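Getting the House Ready for the Appraiser Without Spending Much

Filed under: Around the House

We refinanced in June, and before the appraiser came I spent most of three weeks fussing with the house in the evenings. Some of it was worth doing and some of it was me being nervous with a paintbrush. A few readers asked for the list, so I've typed it up, with the stuff I'd skip next time left in so you can skip it too.

I'm no expert on what houses sell for (if I were, I'd have bought the one on the corner years ago!). These are just housekeeping and small repair tips.

Start at the curb

Before you do anything inside, go stand across the street with your coffee and look at your own place for five minutes. I'd stopped seeing ours. The gutter over the garage had a whole little garden growing in it, and one of the shutters was a different green from the others. I cleaned the gutter with an old spatula and a bucket, which works better than any gutter tool I've bought.

Pull the weeds out of the driveway cracks the day after it rains. They come up roots and all. For the ones that won't, I pour on what's left in the tea kettle, straight off the boil, and go back the next day. Wear real shoes for that one.

Fix the drips and the sticky doors

I walked through every room with a notepad and wrote down anything that dripped, rattled, stuck or wouldn't shut. Then I did the cheap ones first. A candle stub rubbed along the edge of a sticking drawer fixed it in a minute. The closet door that never latched needed the strike plate moved down a hair – I put lipstick on the latch, closed the door, and the smudge showed me exactly where it was hitting.

The bathroom faucet took a new washer. Turn the water off under the sink first and put a rag over the drain so you don't lose the little screw. I lost the little screw. The hardware store had one.

Paint only what's chipped

My big waste of time was repainting the hall. It looked fine before, and it looks fine now, in a slightly different white. What did make a difference was touching up the baseboards and the door frames, where the vacuum and the dog had been at them.

If you've got the old can, stir it a good long while and test it somewhere low. Mine was Hovmont satin from when we moved in, and after years in the basement it still matched on the trim but not in the sunny bedroom. Use a small artist's brush for nicks and feather it out with a barely damp finger. Skip the roller.

Tables, counters and desktops

Take things off and then put half of them back. I do one surface at a time with a laundry basket next to me, and whatever doesn't have a reason to live there goes in the basket. Dust dry first, then wipe with a cloth you've wrung out really hard, and go over it again with a dry one. For greasy spots I put one drop of dish soap in a bowl of warm water. More than that leaves a film, and then you're wiping all day.

Try any cleaner on the underside before you use it on top. I had a bottle of Pridex polish that was lovely on the bookcase and left cloudy rings on my nightstand.
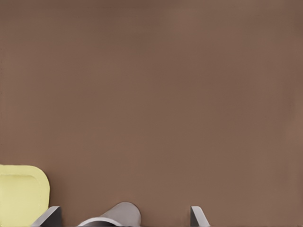
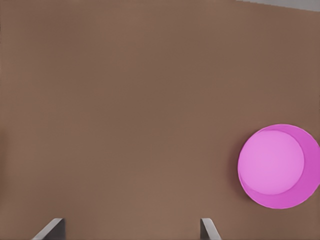
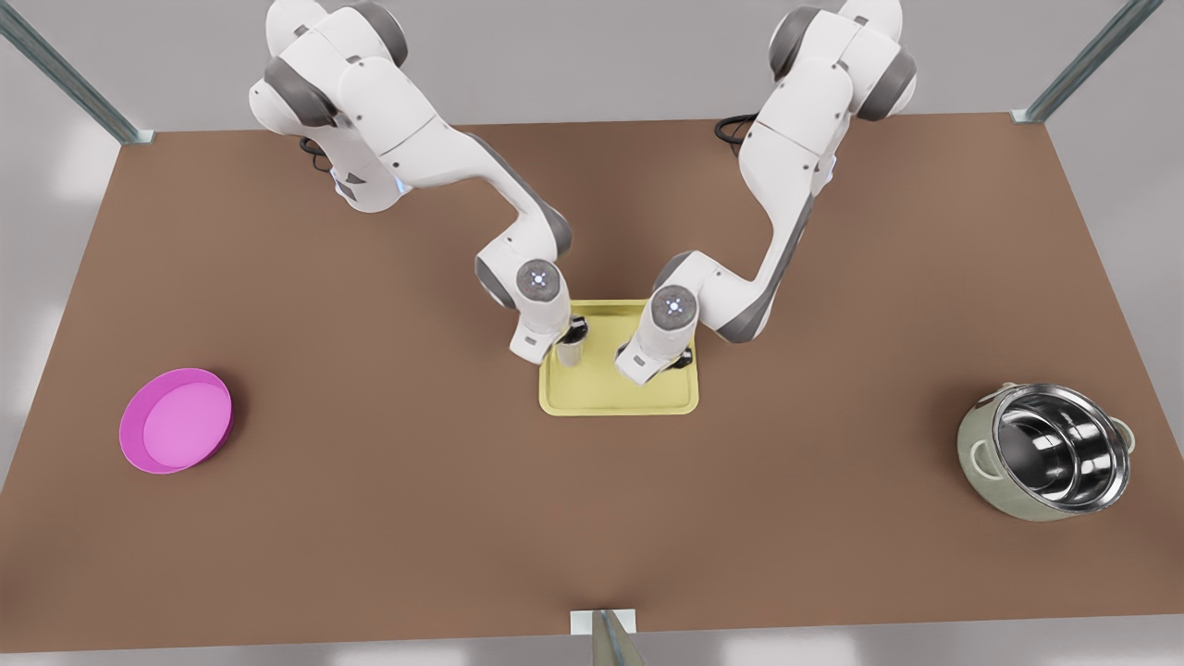

Make a folder of what you've done

I think this was the best hour I spent. I went through the email and the kitchen drawer and put together every receipt for work on the house, then wrote one page listing the job, the year and the cost. Our new water heater was on there, and the attic insulation, and the 881 dollars we paid Cordeiro to rehang the back gutters and fix the rotten bit behind them. I'd forgotten that one completely.

Keep it to one page and stick to facts. I made 2 copies, one to hand over and one for my own folder, and I've added to mine ever since. It came in handy again when I called about the homeowners policy.

Let people get to things

Someone may need to reach the furnace, the electrical panel, the crawl space and the attic hatch. In our house every one of those was behind something. Move the boxes the night before, and put a bulb in any dark corner where the old one has burned out. Check that the smoke alarms chirp when you press the button, and while you're up there, change the batteries.

Pets go in one room or over to a neighbor's. Ours went for a very long car ride.

Set a limit and write it on the fridge

It's so easy to keep going! I told myself 2,000 dollars and wrote it on an index card, then subtracted as I went. When I got a quote from Jeltudow for new kitchen counters I looked at the card and put the quote away. A tube of fresh caulk along the backsplash did a lot for the old ones. Cut the tip smaller than you think, pull the tape off while the caulk is still soft, and keep a wad of paper towels right by you.

The morning of

I gave myself 3 jobs and no more: open the blinds, empty the trash, wipe the sinks. Skip the scented candles, please. I lit one in the entry at 8 in the morning and had a headache by 9.

If you've got a good trick for getting old shelf liner off, leave it in the comments. I'm still picking at the pantry with a butter knife.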